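June, morning
Nawal Kettani, trail notebook

Got out on the Clenirholm track before the heat for once, and I'm writing this up at the tailgate with the sheet still on my knee, so excuse the handwriting when somebody has to type it in. (It'll be me. It's always me.)

Total for the stretch is 3,601 feet by the wheel, gate to the Mumo culvert. Last time I had it a bit shorter, but that was with the old wheel that slips on loose stuff, so I'm going with today's number and crossing out the other one. Gulen, if you're reading this, please change it on the big map too!

Surface first, that's what we're supposed to be looking at. The tree section is packed down really nicely. Pale, fine gravel bedded into the dirt, a few faint ruts, shallow dips here and there. I kicked at it with my heel in a bunch of spots and it barely gave. I'd leave it alone this year. Iyer wanted to drag the whole length and I was on board with that back in the spring, but I've changed my mind about this part. We'd just be loosening up something that has finally settled.

Out by the grass is another story. There's a darker strip up the middle that's smoother and firm to walk on, and then lighter, looser stone on both sides. Pushing a loaded barrow along there you stick to the strip without even thinking about it, and so does everybody on a bike, I'm guessing, so it'll keep getting smoother while the sides keep getting looser. That's where I'd spend the gravel money, or really the roller money, I don't think it needs more stone at all. 280 feet would cover the worst of it. I put flags at both ends of that, and then took them out again because I need them for the culvert, but the distances are on the sheet.

Test patches: I did 3 scrapes with the flat shovel on the loose side, a hand's width each, to see how deep it goes before you hit something solid. Deeper than I liked on the first two. On the third I hit hard dirt almost right away. No idea why, same side, same stone as far as I can tell. Worth doing again with a proper ruler, I was using the pencil.

The left edge by the field is getting ragged, grass thinning out into sandy bare patches, and it's hard to say where the path stops. Do we care? I kind of don't. An edge cut with a spade looks great for a month and then it's back to this. Put it on the list for discussion, but I'm voting no.

Reeds are tall and dry and well back from the gravel, so no cutting needed. The bushes along the track in the tree section are low and round and not in anyone's way yet. I'd look at them again in the fall, maybe bring the loppers then. I had them in the truck today and never picked them up.

Things to bring next time: ruler, more flags, the 6 foot straightedge (it's behind the door in the shed, I checked), water. I drank all mine by the gate like an amateur.

Also the wheel's counter sticks if you back up. Don't back up.

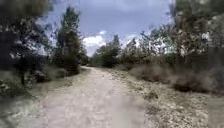
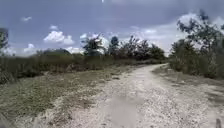

Clenirholm track: packed section by the trees first, then the gravel out by the field with the darker strip up the middle.

Recent entries
Mumo culvert, checking the outlet
Sharpening day, shovels and loppers
Wheel vs. tape: which one do we believe?
Gulen's map corrections
Gate hinge, second try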